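1/ Our label stock changed in September and the date codes started smearing. Notes on what we checked, for anyone running small round containers through thermal transfer.

2/ Old stock was a coated paper from Surnent. New stock is a Drokley film. Same width, same core, different surface. The ribbon was not changed with it. That was the mistake.

3/ Wax ribbon on film gives a dark print that rubs off with a thumb. Resin ribbon needs more heat and a slower feed. We went from 6 inches per second to 2. 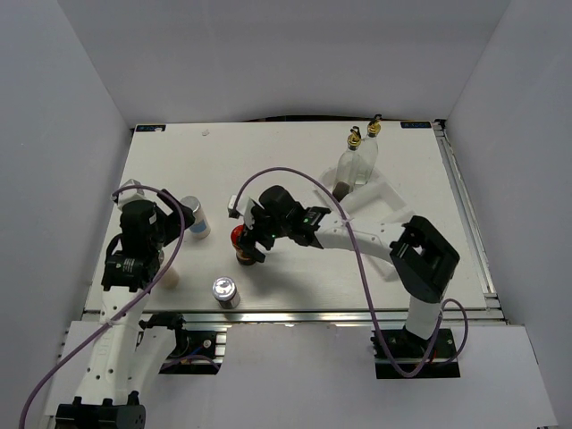
Small cylinder, light-blue label, silver-gray lid.

4/ Curvature matters too. On a tight radius, film wants to lift at the overlap. Paper creases and stays down. Let the adhesive sit overnight before judging it.

5/ Of 1,543 labels on the first roll, 159 failed the rub test. With resin ribbon on the second roll, no failures so far.

6/ Print head got a full clean between rolls. Do that first or the comparison is worthless.

Filed under: Packaging & Labeling

Print this page | E-mail this thread

Comments

Same smearing with Lalano film. Wax-resin was enough for us at 4 ips.

Which adhesive, permanent or removable?

Check head pressure as well. Ours was uneven on the left side.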